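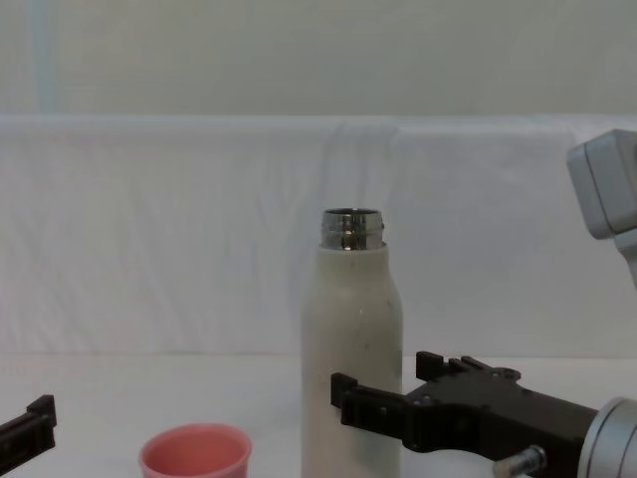
2 min read

19th January

Second week with the Stomel kit. The trial runs until February and then we either pay or send it back, so I am trying to write something down each time.

Bottle and cup today. White bottle with the cap off, the small pink cup in front of it and to the left. The right arm takes the bottle and the left arm is meant to keep the cup still. I ran it 40 times and got 32 I would call good. Most of the bad ones were the grip landing too high, near the shoulder, where the fingers have less to hold. Two were my fault – I had put the cup too close.

White on white is not easy for it. Celeste Henriques thinks we should swap the cloth at the back for something darker. I want to finish the numbers on this one first, then change it.

The manual is still poor. Page order makes no sense and the part on gripper force is one paragraph. I wrote to support under ticket 1524 and Clementina Torres answered the same afternoon with a proper settings table. That counts for a lot with me. The Balitz people took four days over a simpler question.

Price is the sticking point. Jakura quoted less for two arms, but their software license is yearly and Stomel's is not. Need to work it out over three years.

Software froze once after lunch. Restarted, lost one run, carried on.

Tomorrow the same bottle with the cup moved to the right. Ask Clementina about spare fingertips.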